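Progress report to the Makatau fund, 21/01/2023

Filtulstead open day, second visit. Hiyori Ichikawa ran the demonstration for Fokel and was frank about what the gripper can't yet do. I came away unconvinced. We were promised unattended running by July, and I saw no plan that gets there. 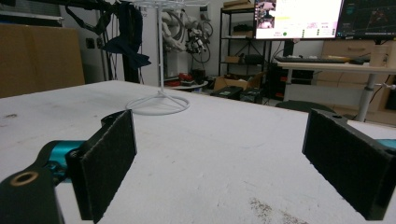 The 3,000 already paid has bought a tidy talk and very little data. I would hold back the remaining 600 until Kinoshita has the trial logs, which I have now asked for 3 times.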